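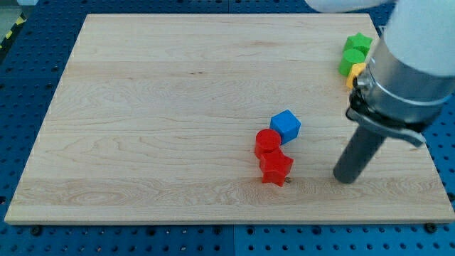

The arm over the sorting board at the Skuden workshop, with colored blocks on the right side of the wood.

Skuden members put a robot arm to work on sorting blocks

Home | News | Workshops | Projects | Contact

28/07/2024

A group of members at the Skuden shared workshop is building a small sorting station around a white robot arm, and plans to open it to other members once the safety work is signed off.

The project is called Nivier. It started in May, when the workshop agreed to give over one corner of its back room to a bench that could stay set up between sessions. Until then, anyone working on a machine had to pack it away at the end of the night and line everything up again the next time, which used up most of an evening.

The bench top is blue pegboard, chosen so that parts can be screwed down and moved as the build changes. A board of pale wood lies on top of it and serves as the work area. Members glued it up from planks left over from a shelving job and finished it by hand. The group first tried running the arm straight over the pegboard, but small pieces caught on the holes and tipped over.

The first task is a simple one. The arm is to push toy blocks across the board and leave them in groups by color. The set in use includes cubes, cylinders and stars, in colors such as red, blue, green and yellow. The tool on the arm is a single dark gray finger with a rounded tip, so pieces have to be pushed along the wood and cannot be picked up.

The group says pushing is harder to get right than it looks. A cylinder standing on its end slides well enough, but a star turns when it is touched on one of its points and often ends up facing a new way. The software has to check where each piece has gone after every push before it plans the next one.

In the latest set of trials the station was given 76 sorting runs. It finished most of them without help. The ones that failed were mainly runs where two pieces were touching at the start and moved together when the finger reached them. The group is now writing a separate step that splits touching pieces before any sorting begins.

The control program is called Koo and was written by members over the spring. It runs on a desktop computer under the bench. The bracket between the arm and the finger went through two versions. The first, which was printed in plastic, flexed under load and let the tip wander. Its replacement was made by Clostine, a small metal shop on the same street, which charged only for material.

Seven members are working on the build at present. They meet in the evening and keep a shared log of every change, including the ones that were later undone. The log is kept in a binder next to the bench and can be read by anyone with a workshop key.

Yellow-and-black tape has been put down on the gray floor by the bench. Workshop rules say that people must stay behind the tape when the arm is powered. A stop button is to be mounted on each side of the bench before the station is opened to general use. The wiring for the first is done and the second is waiting on a longer cable.

When the station opens, members will be able to book it in slots of 20 minutes after a short introduction. Users will be able to write their own tasks in Koo or run the sorting job as it stands. Blocks must go back in the box after each slot, and the wood board is not to be drilled or marked without asking the group first.

The group is also looking for a second set of blocks in more shapes, and for a flat lamp that can be hung over the bench. Anyone with either to spare can leave a note at the front desk.

Recent items

Laser cutter back in use after lens change
New rack for sheet material in the wood room
Evening soldering class: places left
Lost property to be cleared from the lockers
Shared workshop hours for the summer

Contact Skuden | © 2024 Skuden Workshop | Back to top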